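Home | Our Wines | Visit | Jobs | Contact

Harvest help wanted at Abera

We farm 22 acres of vines above the Kavton road, and last year we bottled 2,182 cases – our best yet! Now we need two more people for the cellar and one for the tasting room, starting in June and staying through harvest.

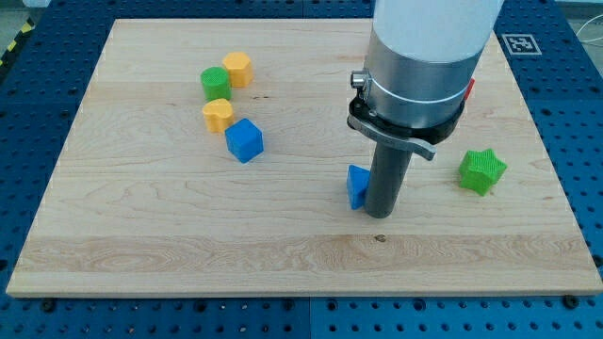
Maple board on the blue work table.

You'll punch down, rack, clean tanks (lots of that) and taste nearly everything. No wine degree needed, but you should be fine lifting full cases and starting at 6 a.m. when the fruit comes in. Tasting room hours are gentler, and we'd love someone who can talk about a dry rosé all afternoon.

Hourly pay, lunch and a staff discount. Send a short note about yourself to Mikkel Hafþórsson at the cellar office.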